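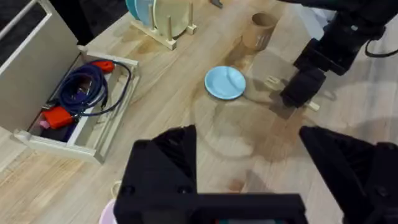
Posted in May by the owner of this blog — filed under Workbench

Search this blog Search Go

I have owned a two-armed robot for 11 weeks now, and the plates are still mostly my job.

The kit is the Wuvden tabletop pair, sold by an outfit called Tutwood, and it costs $1690 before you add anything. I added something, of course. The wrist cameras are a $259 extra, one for each arm, and the product page mentions them in the same tone a car dealer uses for floor mats. You will want them. Without them the arms know where they are but have no idea where anything else is, a condition I recognize from most mornings.

I bought it after reading too many cheerful posts from people whose robots fold towels. My towels are fine. What I wanted was something that could clear a table, put the plates in the rack, and maybe shove a cable or two in a drawer. I'm aware that I can do all of this myself in under a minute. Please don't write in.

Setting up

Everything comes in two boxes, one arm to a box, along with a bag of screws and a booklet that was plainly written for an earlier version. Step 6 in the booklet tells you to fit a bracket that isn't in the bag. I spent an evening hunting for it before a short note on the Tutwood support page informed me the bracket had been "folded into the base." Fine. A slip of paper would have cost them less than my evening was worth, though not by much.

The clamps are very good. They hold the arms to the table with no wobble at all, and I have leaned on them harder than I should. The cables are less good. Each arm wants power and data, the cameras want their own line, and however you route them there's always one loop that ends up hanging where an elbow wants to go. I've used a lot of tape. The arms are supposed to look sleek and serious, and mine look like they're recovering from something.

Calibration took two tries. The software walks you through a set of poses, and you push each arm into place by hand while it thinks things over. On the first try I bumped the left arm near the end and it accepted the result without complaint, then spent the next hour reaching for everything a thumb's width too far to the right. I blamed the gripper, the table and the lighting, in that order. Then I ran calibration again and it was fine.

Teaching it things

You teach the Wuvden by showing it. You steer the arms through a job, the software records, and you do it again until you hate the job. Then you press a button, leave the computer running overnight, and find out in the morning what it took from the lesson.

What mine took from the first lesson was that plates are to be approached slowly and then pushed. I had shown it 259 rounds of picking up a small plate and standing it in a dish rack (yes, the same number as the price of the cameras, and I stopped there out of spite). It got the approach beautifully. It got right up to the rim, closed its fingers on nothing, and carried the nothing over to the rack with great care.

A flat plate on a flat table turns out to be a mean thing to hand a beginner. There's hardly any edge to get under. The fingers that come with the kit are thick black wedges, good on a cup and hopeless on anything low. I improved matters by changing my own technique, tipping the plate up with one finger against the rim before closing on it. That meant recording everything again. The second batch went better. I'd call it a coin toss, with the coin leaning my way on good days.

Cups are easy. Cups were working by the end of the first week, and if you only ever own cups I can recommend the Wuvden without reservation.

Drawers are in between. The arm will open a light one if you leave it a bit of lip to hook. Cables going into drawers are a comedy. The arm lifts one part, the rest of the cable has its own plans, and what you get at the end is a drawer with most of a cable in it.

The cameras

I grumbled about paying extra, and I'd pay it again. From up above, an arm hides whatever it's about to grab, and the view from the wrist fixes that. It also shows you your own table at an angle you've never had before, and you will learn how many crumbs you live with. The picture is sharp enough for the work. Shadows do bother it. I got a better success rate just by moving a lamp, and I did that only after weeks of moving everything else.

The service plan

Tutwood also sells help by the month, under the name Grulcombe, and the first month is free. You send them your recordings and they send back a trained model with notes. I used the free month and let it lapse. The notes were decent. One of them told me, politely, that my demonstrations were "inconsistent in speed," meaning I start out careful and get bored. They had me there. The model they returned was better than mine at plates and worse at cups, and I went back and forth between the two for a while like a man with two pairs of glasses.

If your own computer is old, the plan might be worth it. If you have a decent graphics card and some patience, skip it and spend the money on spare fingers.

Would I buy it again

I looked at the Maes arm before this one. It's a single arm, it has a nicer gripper, and it comes with a booklet that matches the contents of the box, or so its owners tell me. For one-handed jobs I suspect it's the better purchase. But I like having two. One can hold while the other fusses, and when they both reach for the same cup at once they stop short and hover there, each apparently waiting for the other to go first — my favorite thing the kit does, and it isn't listed as a feature.

So yes, probably. I'd buy the cameras up front and order the thin fingers on the same day. I haven't got mine yet. They've been "shipping shortly" since before I finished the calibration, and when they turn up I'll start the plates over from the beginning and report back.

Recent posts
Tape, and where I have put it
A lamp is also a robot part
Reading the Wuvden booklet so you don't have to
Why I own 11 identical screwdrivers
The drawer that wouldn't close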